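The Quiet Dog Promise

Every few years the pet business finds a new word to sell puppies with. This season the word is "calm." Scroll through breeder listings and you will see calm lines, calm litters, and, from a kennel outside Clinddale that charges more than most, puppies "certified calm at 5 weeks." A five-week-old puppy can barely find its own back end. I wanted to know who was doing the certifying.

The answer, mostly, is the breeder. At Clinddale the test takes a few minutes. A puppy is set on a mat, a metal bowl is dropped behind it, and a handler writes down how long it takes to settle. Dogs that settle fast get a blue sticker in their folder and a price $400 above their littermates.

"It gives families peace of mind," said Omar Smadi, who runs the kennel and was generous with his time. I asked whether he had followed any of the blue-sticker dogs into adulthood. He said people send him photos.

I'm sure they do. I have a photo of my own terrier asleep on a heating vent, looking like a saint. She once ate the arm of a couch.

Abla Hourani has trained family dogs for most of her working life, and she doesn't think much of puppy tests done this early. Young puppies change from week to week, she told me. The sleepy one may have just eaten. The bold one may be the sleepy one by supper. "If you tested them again in the afternoon you'd hand out different stickers," she said.

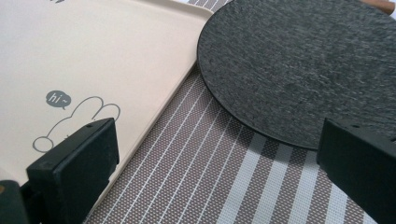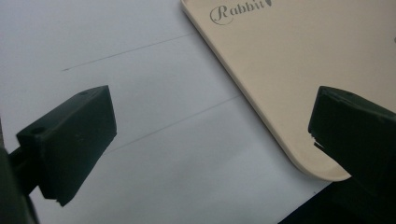
Eilidh Shearer

The kennels aren't alone in this. Mirer, a subscription service, will send you a collar tag that scores your dog's temperament from 1 to 100 every morning. I wore out two batteries on it. My terrier scored 81 on a day she barked at a mailbox until she was hoarse, and 44 on a day she spent under the bed with a sore paw. When I wrote to ask what the number measured, I got back a friendly paragraph that used the word "wellness" four times.

Then there are the chews. Brosska sells a "serenity" chew whose label leans on a survey of 1,104 owners, most of whom reported a more relaxed dog. There was no comparison group. Every owner in it had paid for the chews and knew which dog was getting them. I'd like to see the same survey done with a plain biscuit.

None of this means temperament is made up. Dogs differ, parents matter, and a breeder who lets you spend an hour with the mother is telling you something worth having. So is one who asks hard questions about your work schedule and your stairs. Hourani's advice to buyers is dull and costs nothing: meet the adult dogs, go twice, and go at different times of day.

Smadi let me do that, to his credit. On my second visit, in September, a blue-sticker puppy was hanging off my bootlace and growling at it. He laughed and said she was just playing. I believe him. I'd still like to know what the $400 was for.

COMMENTS (3)

Fares Nimri
We paid extra for a "calm" pup. He's a great dog. He is not calm.

polák_and_the_hound
A bit hard on the tag people. Mine at least tells me when he's been up all night.

Sølve Wallin
Going twice is good advice. The mother hid from us the first time, and the second time we found out why the breeder kept the door shut.

RELATED
What a Puppy Contract Should Say
Do Older Dogs Need a Second Bed?
The Trouble With Breed Quizzes
Reading a Treat Label Without a Magnifying Glass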